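# Spacing interrupted stitches on a two-incision skin pad

Close the upper incision first and leave the lower one open until the upper has been checked.

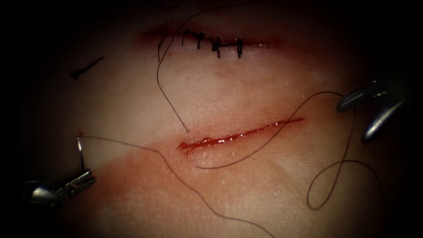 Spacing is judged along the wound line. Two stitches set close together leave a wider gap elsewhere, and that gap is where the edges separate under load.

1. Mark the entry points before the first bite.
2. Grip the curved needle in the jaws with the point free.
3. Enter at 90 degrees to the pad surface and follow the curve through both edges.
4. Tie a small knot, lay it to one side of the cut, and trim the tails short.
5. Repeat at the next mark.

Do not pull the edges until they pucker. They should only touch.

For the lower incision, start at the end with the cleaner edges. A rounded notch needs its own stitch, placed last.

Log sheets go to Gudrun Petersen. Pads are reordered under item 157.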